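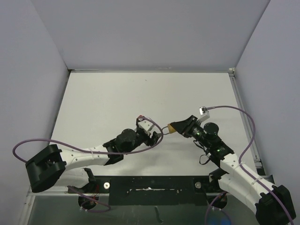 How to Trim the Foot on a Thrown Bowl

I put off learning to trim for way too long. My first year on the wheel I just threw bowls, ran a wire under them, sanded the bottoms a bit and called them done. They were heavy as bricks! Then Lorraine Dunmore, who taught the evening class at Lolten, picked one up and asked me if it was a doorstop. Fair enough. So I learned to trim, and now it's my favorite part of the whole process.

What you need

A wheel, a bowl you threw yesterday or the day before, a loop tool (a wire or ribbon loop on a handle, any pottery supply place has them), a needle tool, a small sponge, and some soft clay for lugs. You can spend a fortune on trimming tools and I have spent part of one, but I still reach for the same cheap pear-shaped loop nearly every time.

Getting the clay to the right stage

You want leather hard. Press a fingernail into the foot: it should leave a mark but the wall shouldn't bend when you squeeze it gently. If the trimmings come off gummy and stick to the tool, stop and go have lunch. If they come off as dust, you've waited too long. You can mist the bowl, wrap it in plastic overnight and hope, and I've saved a few that way, but I've cracked a few too.

I flip my bowls onto their rims as soon as the rims can take it, so the bottom gets some air. In May, when our studio is still damp, that can take 2 days. In August I've had bowls go from sloppy to bone dry while I was at the grocery store.

Check the thickness first

Do this before the bowl goes upside down, please. Push the needle tool straight down through the center of the floor until it touches the table, slide your finger down to the clay, pull it out and look. Smooth the hole over afterward. A bowl I throw from 450 grams of clay usually has 13 millimeters in the floor, and I like to leave a bit less than half of that. If yours is already thin, skip the deep foot ring and just clean up the edge.

Centering and sticking it down

Set the bowl upside down on the wheel head and spin it slowly. Hold a finger still near the wall. Where the clay touches your finger, it's sitting too far out on that side, so stop the wheel and nudge it toward the middle. Keep going until your finger brushes it all the way around. Tap centering looks amazing when Berkay Sönmez does it, and I've practiced it for ages, and I still mostly nudge.

Then press three lugs of soft clay against the rim. Hold the bowl down with your other hand while you do it, and press each lug down onto the wheel more than in against the pot, or you'll push it off center again (ask me how I know).

Trimming

Wheel at a medium speed, elbows tucked into your sides or on your knees. Rest one finger of your free hand lightly on the center of the base.

Start with the outside. Take the extra clay off the lower wall, working from the foot down toward the wheel head, and try to follow the curve of the inside. Next, mark where the outer edge of the foot ring goes, then the inner edge. Now hollow out the middle, going from the center outward in thin passes. Tap the base with a fingertip as you go. The sound gets higher and more hollow as the floor thins, and when it changes noticeably, I quit.

Chattering, those little washboard ridges, usually means a dull tool, clay that's too dry, or a loose grip. Sharpen the loop, change the angle a little and take a lighter cut.

Finishing up

Round off both edges of the foot with a barely damp sponge or your thumb so it won't scratch the table. Sign it, pull the lugs off sideways, wipe the marks off the rim and let it dry slowly under loose plastic.

Save the trimmings! They go straight into my reclaim bucket with enough water to cover, and they slake down beautifully once they're fully dry.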